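Budora — selo e estúdio
Ata da reunião de agosto
Início 19h15, sala de cima do estúdio. Presentes: selo (três pessoas), produção, arte, imprensa, e o pessoal do Varkis, que chegou depois do ponto 2. Ausência avisada: quem cuida da loja online.

Ata anterior lida por alto e aprovada. Uma correção: o single do Varkis saiu sem remix, o remix ficou para depois. Na ata estava ao contrário.

1. Disco do Varkis — situação

Master pronto, menos a faixa seis. A produção quer refazer a transição da seis para a sete, o fade está curto e o baixo da sete entra antes da hora. Pedido de mais uma semana. Discussão longa. Imprensa contra, porque já tem gente com o link de escuta e vai ficar com versão diferente da final. Arte indiferente, a capa não muda.
Ficou assim: refaz a transição, troca o arquivo no mesmo link, manda aviso curto para quem já baixou. Não mexer em mais nada. Repetido duas vezes na reunião e vai repetido aqui: não mexer em mais nada.

Ordem das faixas: fechada. A sugestão de abrir o lado B com a instrumental foi votada e perdeu. O lado B abre com a faixa das vozes dobradas, como estava.

Samples. Dois ainda em aberto. O da flauta está resolvido por email, falta o papel assinado. O do programa de rádio ninguém achou o dono. Produção diz que dá pra regravar com uma voz nossa e passar por fita. Quem estava ouviu o teste no celular, ficou bom, um pouco limpo demais. Sujar mais. Se até a próxima reunião o dono não aparecer, vai a regravação.

Duração do lado A: passou um pouco do que a prensagem recomenda. Ver ponto 2.

2. Prensagem

Orçamento da Okberg recebido na véspera, pouca gente leu antes. Lido na hora. Tiragem de 1.000 cópias em vinil preto, capa simples, encarte de uma folha. A opção colorida encarece e atrasa, descartada, com protesto da arte registrado a pedido.

A Okberg avisa que o lado A comprido perde volume. Duas saídas: cortar a introdução ou aceitar o corte mais baixo. Pessoal do Varkis chegou nessa hora (trânsito) e disse que a introdução não sai. Então corte mais baixo. Pedir prova antes da tiragem, ouvir em pelo menos dois toca-discos, um deles ruim.

Pagamento: metade na encomenda, metade na entrega. Dá, desde que o acerto da distribuidora caia até o fim do mês. Se não cair, conversar com a Okberg antes de atrasar, não depois como da outra vez.

Prensagem de teste vai para o estúdio e não para a casa de ninguém. Assinar o recebimento.

Fita cassete: alguém perguntou de novo. Faz 200, com a mesma arte adaptada, duplicação aqui mesmo. A máquina precisa de limpeza nas cabeças. Quem usou por último deixou aberta, com pó. Pede-se que feche.

3. Capa e encarte

Arte trouxe duas provas impressas. A verde venceu. A azul fica para a página do disco e talvez para a camiseta.
Tipografia do encarte pequena demais, metade da mesa não conseguiu ler os agradecimentos. Aumentar um ponto e cortar texto. Os agradecimentos estão longos, o pessoal do Varkis fica de enxugar e manda até o fim da semana.
Créditos: conferir quem tocou o quê na faixa três. Tem um rhodes que na planilha aparece como sintetizador e um clarinete que não aparece em lugar nenhum. Produção confere nas sessões. Os nomes vão do jeito que cada um escreve, perguntar, não adivinhar.
Lombada: título primeiro, artista depois? Não. Artista primeiro, como nos outros do catálogo. O logo do selo embaixo, menor que na prova.

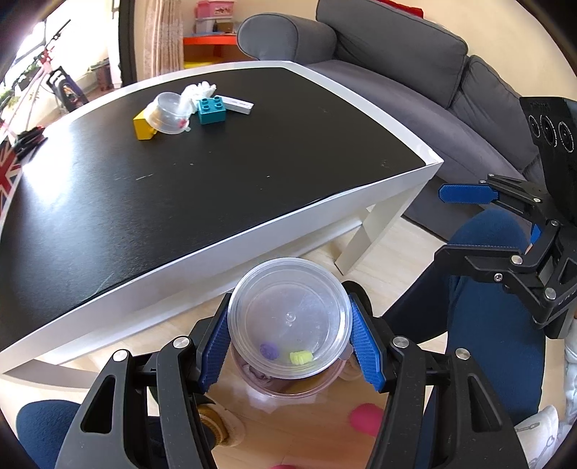 Pote redondo de plástico transparente, com tampa.

4. Show de lançamento

Casa: Sikora. Confirmada por telefone, falta contrato. Capacidade boa para o que se espera, palco meio raso. Medir se cabem as duas mesas de equipamento mais a percussão. Na última vez a percussão ficou no chão, ao lado do palco, e quem estava do lado direito só via prato.

Ingresso: preço único de 20 na antecipada, e na porta o que a casa cobrar de costume. Houve proposta de incluir o disco no ingresso. Conta feita rápido no papel, não fecha. Em vez disso, desconto no disco na banca para quem mostrar o ingresso. Valor do desconto fica pra loja online definir, que não estava, então avisar antes de anunciar. AVISAR ANTES.

Abertura: três nomes cogitados, nenhum decidido. Preferência por alguém que toque sem bateria, pra troca de palco ser rápida. Imprensa faz a consulta. Cachê de abertura igual para quem for, sem negociar caso a caso.

Som: a casa tem técnico próprio, mas o Varkis prefere levar o dele. A Sikora aceita desde que a passagem seja antes das 17h. Levar DI extra e cabos compridos. Etiquetar os cabos, sumiram dois no último show e apareceu um que não é nosso. Se alguém reconhecer um cabo com fita laranja perto do plugue, está na gaveta de baixo.

Projeção: ficou em dúvida. A parede do fundo é escura, projetar ali não adianta. Tecido branco esticado foi a ideia, a arte testa no estúdio. Se não ficar bom, só luz, uma cor por música e pronto.

Lista de convidados: curta. Cada músico com direito a dois. Imprensa tem lista separada. Fechou na véspera, fechou mesmo.

Horário: abertura às 20h30, Varkis às 21h30, fim antes do limite da casa. O limite não é negociável, já tivemos problema com vizinhança em outro lugar e foi desagradavel.

5. Imprensa e divulgação

O single passou de mais de 1.000 audições na primeira semana na página do selo, sem anúncio pago. Melhor que o esperado pela mesa, pior que o esperado pelo Varkis. Registra-se a risada.

Rádio: duas rádios universitárias tocaram, uma pediu entrevista. O Varkis prefere responder por escrito. Rádio por escrito não funciona. Vai a produção no lugar, e o Varkis manda um áudio curto apresentando uma faixa.

Texto de apresentação do disco: lido em voz alta, não agradou. Muita comparação com outros artistas, muito adjetivo. Tirar "onírico". Tirar também a frase sobre paisagens. Falar de como foi gravado: as fitas, o quarto, o piano desafinado da faixa quatro, as vozes gravadas no corredor do prédio. Uma página no máximo. Nova versão circula por email, quem não responder em dois dias concordou.

Segundo single: a faixa cinco. O Varkis queria a dois. Votação apertada. A cinco tem refrão, a dois tem quase sete minutos. Se alguma rádio pedir, dá-se a dois também, inteira, sem edição.

Clipe: não há verba para clipe. Há verba para um vídeo simples com o Varkis tocando a cinco ao vivo no estúdio, uma tarde, som captado direito. Marcar quando a sala A estiver livre. A sala B está com zumbido na linha de terra, não usar até resolver.

Redes: parar de postar capa de disco toda hora. Mais trecho de ensaio. Alguém ficou de cortar os trechos, não ficou anotado quem, confirmar na próxima.

6. Estúdio

Zumbido da sala B: eletricista veio, trocou uma tomada, o zumbido continua. Suspeita do rack. Desligar um aparelho por vez e anotar, antes de chamar outra pessoa.
Ar condicionado pingando em cima da estante dos sintetizadores. Estante afastada da parede por enquanto. Ver conserto.
Agenda de ensaio: quem marcar e não vier paga meia hora. Já era regra, ninguém cobrava. Passa a cobrar.
Chave reserva: voltou. Não emprestar mais sem anotar no caderno.
Backup das sessões do disco: existe um só, no HD grande. Fazer outro ainda essa semana e deixar fora do prédio. Produção assume.

7. Outros assuntos

Coletânea de fim de ano: quem quiser participar manda faixa inédita até o fim do mês que vem. Sem tema. O tema do ano passado atrapalhou.
Convite para banca numa feira de discos, aceito em princípio. Falta ver quem fica na mesa de manhã. Levar troco, levar o toca-discos portatil, levar fone que funcione.
Proposta de relançar os primeiros títulos do catálogo em digital: adiada, faltam os masters de um deles. Procurar nas caixas do corredor.
Uma reclamação sobre o volume dos ensaios depois das 22h. Procede. Baixar.

Pendências
— Produção: transição seis/sete, créditos da faixa três, regravação do trecho de rádio, segundo backup.
— Selo: resposta à Okberg, contrato da Sikora, papel da flauta.
— Arte: encarte com letra maior, lombada, teste do tecido.
— Imprensa: texto novo, consulta das aberturas, resposta à rádio.
— Varkis: agradecimentos enxutos, áudio para a rádio.
— Loja online: valor do desconto na banca.

Próxima reunião em setembro, mesma sala, horário a combinar pelo grupo. Encerrada às 21h40.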